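Plodska at the Asham, Thursday

I bought my ticket in August and then forgot the date, so I nearly missed this one. Plodska were playing the Asham, a room that holds 153, and it was full by eight.

Soledad Obi opened on her own with a guitar and a loop pedal. She did 40 minutes and finished with the slow one from the first EP. The people at the bar talked through most of it. 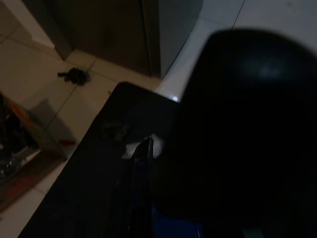
Are Plodska still playing the old songs? Three of them made the set, all near the end, and the rest came from the new record.

Lyle Achterberg has moved from bass to keyboards and it suits the newer material. Chiharu Ebihara's drums were too loud for the first two numbers, then someone on the desk sorted it out. I'd have liked a longer encore.

They only pressed 1,000 copies of the new LP. I got mine at the merch table, and it's number 753. I'll write about it once I've played it a few more times.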